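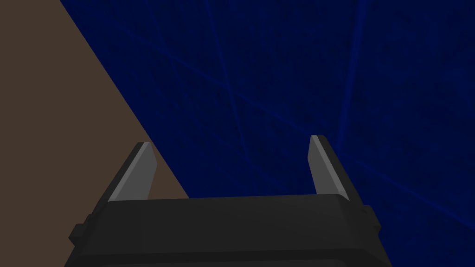 # Chapter 7: The First Weeks at Home

By the time most parents reach this chapter, the hospital bag has been dumped out in the hallway, the flowers are starting to droop, and somebody small is asleep (we hope!) in the next room. Pull up a chair. We spent the last two chapters on labor and birth, and now we come to the long, blurry, rather lovely stretch that follows.

Much of what we know about these weeks comes from talking with families, and we will lean on one set of conversations in particular. The Driltville Home Visiting Project followed 300 families from the birth of a baby through the first 60 days, with visits at the kitchen table and a good deal of cold coffee. A second group, in Prernevley, kept sleep and feeding diaries, and you will meet those pages again when we get to night waking.

## What you will learn

After working through the chapter, you should be able to:

- describe how feeding patterns change between the first days and the second month
- tell the ordinary "baby blues" apart from signs that a parent needs medical care
- talk with a new family about visitors, meals, and rest without sounding bossy

## Before you read

Think of a household you know well, perhaps the one you grew up in. Who cooked when a new baby came? Who held the baby so that someone else could shower? Jot down whatever you remember, even if it is only the smell of a casserole, and keep the page handy for the exercise on page 768.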